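Why Movies Get Shorter

When Hatsue Ebihara finished her first movie, The Lighthouse at Lukmont, it ran 300 minutes. That's five hours. Even her mother took a nap.

So she called an editor. An editor watches everything the camera recorded and decides what stays. Usually, less stays than the director would like.

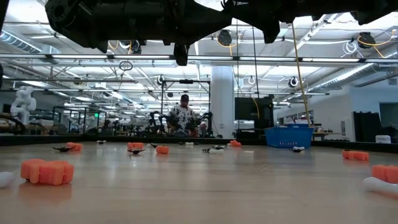
The editor cut 100 minutes on the first try, including a very long bit about soup. Hatsue was sad about the soup. If a movie ever comes out as a "director's cut," check for soup.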